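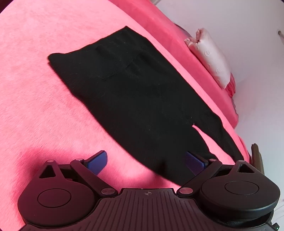

Black knit garment laid out on a pink bedspread

# Sokcombe Bedroom Folding

Notes and clips on folding clothes on a bed, kept by Natalia Camacho. There are 600 clips, split into 20 folders. Items go flat on the cover first – waistband at one end, legs straight.
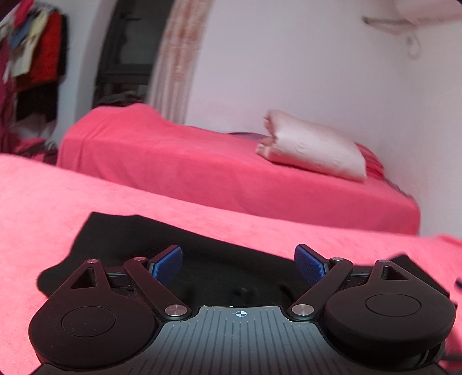
Shirts and towels are in separate folders. File names start with the garment type. Send label fixes to Godfrey Mohamedi.

Last updated: January

Related
- Sokcombe Towels
- Jumen Drawer Sorting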